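Chapter 2
What a Buyer Is Buying

A house listing is a short piece of fiction with a true address. In the town of Lomgate, every kitchen is "sun-filled," including the ones that face north, and a bedroom is "cozy" when the door hits the bed. Buyers know this. They read the listings anyway, and then they pay for an inspection.

This chapter covers the gap between the two. We follow one sale, a brick duplex on Isaksson Street, from first showing to closing. The seller, Ylva Blomqvist, had lived there for 25 years and considered the damp in the basement a kind of tenant. The buyer, Wolfram Oltmanns, brought a flashlight.

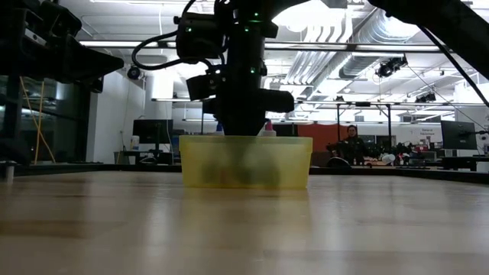 2.1 Fixtures and Personal Property

A fixture is something attached to the house so firmly that the law treats it as part of the house. A furnace is a fixture. A sofa is not, however long it has been there. Trouble starts in between - with curtain rods, porch swings and the mirror over the sink. Blomqvist unscrewed a hall lamp worth 200 dollars on the morning of closing, and the two sides argued over it until January.

Before reading on, look at the room you are in and decide what you would have to leave behind.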